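Werden Service Desk
Ticket 3814
Cell: Ultlow tabletop cell 4
Category: Gripper, grip force and finger alignment
Opened: July 6, 2024
Status: Monitoring

Reported fault
The cell reports a grip fault on rim grasps. Bowls gripped at the rim rotate between the fingertips during the lift. Flat items are not affected. The fault log lists 32 entries under the same code since the last service in June.

Initial checks
The technician reran the bowl task at reduced speed with the standard force setting. Finger screws were checked for torque before the run.
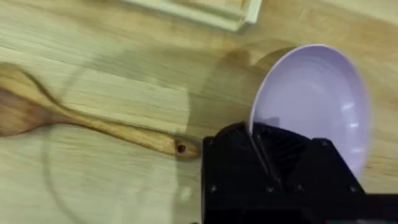
Ellwood site desk: we had the same code on our cell in June and replaced the finger pads twice before checking the zero position. Please confirm that the zero was read with the fingers fully open, as a partly open reading will pass the self-test.

The zero position had been read with the fingers partly open. The remark from Ellwood is accepted and has been added to the procedure.

Corrective action
1. Stop the task and clear the space between the fingers.
2. Open the gripper to its full travel.
3. Inspect the ribbed faces of both fingers and clean them with a dry brush.
4. Store the new zero position in Justum and restart the controller.

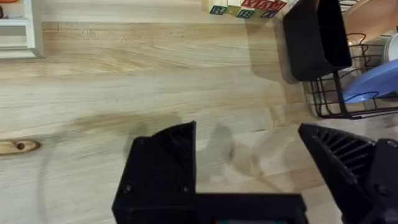 After restart, the stored value was 326 counts, which is within the permitted range. The force setting was left unchanged. The finger pads were not replaced.

Follow-up
The operator is asked to attach the fault log to this ticket after the next full shift. If the code returns, the cell should remain stopped until the service desk has replied.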